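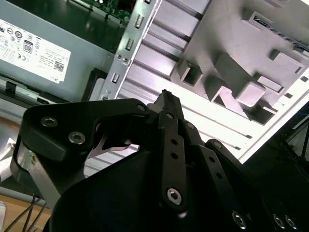
分解用グリッパのリンク部は、どの部位から点検を始めるか。

指先の先端と、リンク基部の六角穴付きボルトから始める。この二か所の摩耗と緩みが、把持位置のずれとして最初に現れるためである。

ナビゲーション:トップ 設備 分解セル 保守 用語 索引

最終更新:2018年4月15日
文:設備保守編集部

グリケル分解セル(Grikel)

グリケル分解セルは、デスクトップ型パソコンの筐体から電源ユニット、ドライブベイ、ケーブル類を取り外す工程に用いられる単腕のロボットセルである。ヘムデン(Hemden)の再資源化工場に設置されており、制御ソフトウェアにはプレヴソン(Prevuson)を使用する。同工場では「4号セル」とも呼ばれるが、これは床面の区画番号に由来し、台数を示すものではない。

構成

セルは作業台、ロボットアーム、手首部に取り付けた小型カメラ、平行リンク式グリッパ、制御盤からなる。グリッパは艶消しの黒色金属プレートとリンクバーを六角穴付きボルトで締結した構造で、リンクバーには軽量化と位置調整を兼ねた小穴が列状に設けられている。指先は細く尖った形状をとり、縁に浅い鋸歯状の加工がある。板金フレームと樹脂パネルの間のような狭い箇所に差し込むことを想定した形状である。

手首カメラは指先と対象物を同時に視野に収める位置に固定する。視野の下側をグリッパ本体が占めるため、対象物の手前側は見えにくい。プレヴソンではこの領域をマスクとして登録し、認識処理の対象から除外する。

対象物

開放した筐体の内部には、電源ユニットの金属箱、角穴を打ち抜いた板金レール、樹脂製のドライブベイ部品などが近接して配置される。電源ユニットの側面には、変換効率のロゴやCEマークを記した白いラベルが貼られている例が多い。ラベルは姿勢推定の手掛かりとして使えるが、貼付位置は機種ごとに異なるため、基準にはレールの角穴列を優先する。明るい灰色の樹脂部品は照明の反射で白飛びを起こしやすく、リブやボスの輪郭が失われることがある。

立ち上げ手順

1. 制御盤の主電源を入れ、非常停止の解除を確認する。
2. アームを原点に復帰させる。作業台上に筐体を置いたまま行ってはならない。
3. グリッパを全開、全閉の順に動作させ、リンクの引っ掛かりと異音の有無を調べる。
4. 指先の中心を校正ピンに合わせ、手首カメラの座標との差を記録する。差が許容値を超えた場合は再校正を行う。
5. 基準筐体を治具に載せ、レールの角穴が認識されることを確認する。
6. 照明を調整する。樹脂パネルに白飛びが残る場合は、光量を下げる前に照射角を変える。

基準筐体には電源ユニットを取り付けたものを用いる。空の筐体では板金のたわみ方が異なり、把持高さの補正値が合わない。

定期保守

ボルトの増し締めは稼働90時間ごとに行う。取付プレート側を先に締め、リンク基部を後とする。逆の順序で締めるとリンクに片寄った荷重が残り、開閉の途中で動きが重くなる。緩み止め剤は中強度のものを少量塗布し、余剰分は拭き取る。リンクの軸部に流れ込んだ場合は分解清掃を要する。

指先は把持700回ごとに縁の鋸歯を点検する。山の潰れが認められた場合、または先端に曲がりがある場合は左右を組で交換する。片側のみの交換は認められていない。交換後は立ち上げ手順の3以降をやり直す。

作業台付近のケーブルは、アームの可動範囲に入らないよう固定する。固定具の緩みは点検表の最終欄に記入する。板金の切りくずや樹脂片は吸引で除去し、エアブローは使用しない。飛散した金属片がカメラのレンズ周辺やリンクの隙間に入り込むためである。

故障と処置

把持の滑り:指先の汚れ、摩耗、把持力設定の順に調べる。
閉動作の途中停止:リンク軸への異物の噛み込みが主な原因である。電源を切り、手でリンクを動かして重い位置を特定する。
位置ずれ:取付プレートのボルトの緩みを確認し、締め直した後に校正を行う。校正値だけを修正した場合、ずれは短期間で再発する。
角穴の誤認識:レールの影が穴と判定されていることが多い。エラーコード89が表示された場合は、基準画像を撮り直して登録する。

改修

8月の改修で、リンク基部のボルトは長さの異なる品に変更された。旧品を混用すると先端がハウジング内面に接触する。保守部品はマー(Ma)棟の部品庫で保管され、旧品には赤い札が付く。旧型の取付プレートを残す予備機では、改修後のボルトを使用できない。

関連項目:手首カメラの校正/平行リンク機構/筐体治具/プレヴソンのマスク設定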